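Máquina de pão Catacutan: seis meses depois

Tempo de leitura: 4 min

Comprei a Catacutan em abril, depois de dois invernos a amassar à mão e a jurar que nunca teria uma máquina de pão na bancada. A minha bancada é pequena, o meu orgulho era grande, e a máquina da minha infância fazia uns tijolos altos com um buraco no fundo que ninguém queria comer no dia seguinte. Pois bem, mudei de ideias, e com gosto!

Convém dizer ao que venho. Não sou padeira, faço pão para casa (e para quem aparece ao domingo) e a minha ideia de luxo é acordar com cheiro a centeio. Antes desta tinha experimentado a Wolora de uma vizinha, emprestada durante umas semanas, e é com ela que vou comparar.

A cuba

É a melhor parte. Grossa, pesada, com um antiaderente que ao fim destes meses continua a largar o pão com uma sacudidela. A pá é que exige atenção: se nos esquecermos de a tirar depois da última amassadura, fica presa na côdea e lá vem o tal buraco. A máquina apita nesse momento, um apito comprido e agudo, e eu já me habituei a ir à cozinha de pijama. Na Wolora não há aviso nenhum, é preciso fazer contas ao relógio.

A cuba leva, sem transbordar, uma massa de 624 gramas de farinha com a água correspondente. Passei disso uma vez, num pão de batata-doce que me entusiasmou demasiado, e estive meia tarde a raspar massa queimada da resistência. Culpa minha, o manual avisa.

Os programas

Tem mais do que preciso. Uso quatro: o básico, o integral, o de massa apenas e o manual. Este último é a razão para comprar a Catacutan e não outra, porque deixa regular cada fase em separado e guardar o resultado. O meu pão de todos os dias ficou assim: 34 minutos de amassadura, uma primeira levedação longa, uma segunda curta, e 47 minutos de forno com a côdea no médio. Levei uma data de fins de semana a chegar a estes números e agora não lhes mexo – quem usa farinha mais fraca terá de encurtar a primeira levedação, senão o topo abate.

O integral sai húmido e com o miolo mais fechado do que eu gostaria. Melhora muito com uma colher de vinagre e um bocadinho mais de água. O de massa apenas é uma maravilha para pizza e para folares, e foi com ele que fiz as minhas primeiras regueifas decentes (as da mãe continuam melhores, mas já não me envergonho).

Massa-mãe

Era a minha grande dúvida. Funciona, com paciência. No programa manual a levedação máxima é curta para um fermento preguiçoso como o meu, por isso faço em duas voltas: primeiro amasso e deixo a massa na cuba, desligada, durante a noite; de manhã entro diretamente no forno. O pão cresce menos do que com fermento de padeiro e tem aquele azedo que adoro. Não esperem uma côdea de forno de lenha. Para isso continuo a tirar a massa e a cozê-la numa panela de ferro, com o forno bem quente.

O que me irrita

A tampa. Tem uma janelinha que embacia logo ao começo e nunca mais se vê nada, e a dobradiça parece-me frágil para uma máquina deste peso. O cabo é curto, tive de trocar a chaleira de lugar. E o doseador de sementes abre com tal força que metade do sésamo vai parar aos cantos da cuba. Deixei de o usar e junto as sementes à mão quando apita.

Ruído: na amassadura ouve-se da sala, sem incomodar. Na Wolora a máquina andava pela bancada fora, aos saltinhos, e eu tinha de lhe pôr um pano molhado por baixo. Esta não se mexe um centímetro.

Preço e acessórios

Paguei 212 euros na Rodar, com a balança Dranis incluída numa promoção que entretanto acabou. A balança é simpática e precisa, mas come pilhas. Vale a pena comprar logo uma segunda pá, porque a original é pequena e desaparece no lava-louça com uma facilidade espantosa. O livro de receitas que vem na caixa está mal traduzido e tem sal a mais em quase tudo; eu corto um terço e fica no ponto.

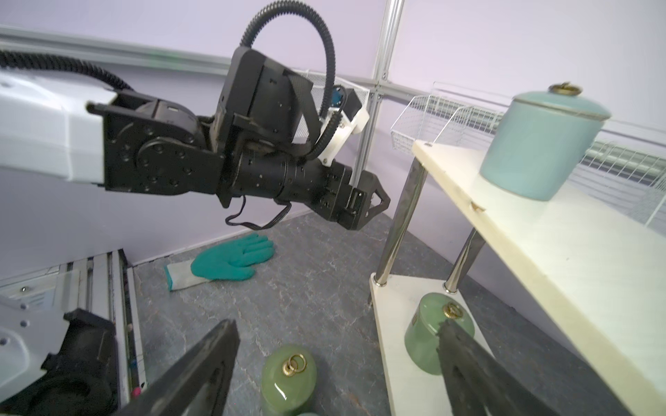
Para limpar, água morna e uma esponja macia, nada de máquina de lavar louça. Se a pá encravar no eixo, deixem a cuba com dois dedos de água quente durante o jantar e ela solta-se sozinha. Quanto ao pão de centeio, que me pediram nos comentários do texto anterior, ando ainda a acertar a água. Com metade de centeio e metade de trigo já sai bem, e aguenta quatro dias num saco de pano. Com mais centeio do que isso, a massa cola-se às paredes e tenho de ajudar com a espátula a meio da amassadura. Vou tentar outra vez no sábado, com a farinha mais grossa.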